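Lokomus Opens Clear Desk Month, Starting With Its Own

FOR IMMEDIATE RELEASE
2021-10-07

Lokomus, the office furniture and storage company, will spend October helping people find the tops of their desks. Clear Desk Month offers 100 home and small-office workers a free 40-minute desk review by video call, followed by a short written plan that they are free to ignore.

The company began with its own staff, who sell storage for a living and were confident of a good result. Of the 60 desks reviewed at the Gosteo office, 16 passed.

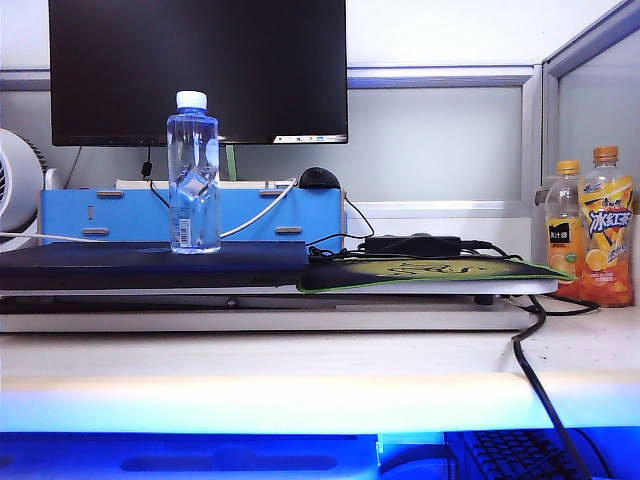 Photo: Lokomus

Drinks were the most common finding. Reviewers noted water bottles parked on closed laptops and juice kept within reach of the keyboard hand. Cables came second. A power adapter has a way of settling on the mouse pad, while the mouse moves upstairs to the top of the organizer and stays there.

Owning an organizer did not help much. Lokomus makes several and would like to sell more of them, but its reviewers concede that a box with slots is also a shelf, and that people will put things on a shelf.

Each plan covers three points: where drinks go, where cables go, and what may sit on top of what. Participants can also borrow a Fiadzo cable tray for the month. It clips under the desk – no drilling – and comes with instructions on a single sheet, which Lokomus asks people not to leave on the desk.

Sign-up is open through the Lokomus website until all places are taken. Visitors to the Trornura showroom can book in person at the front counter, which was reviewed last week and did not pass.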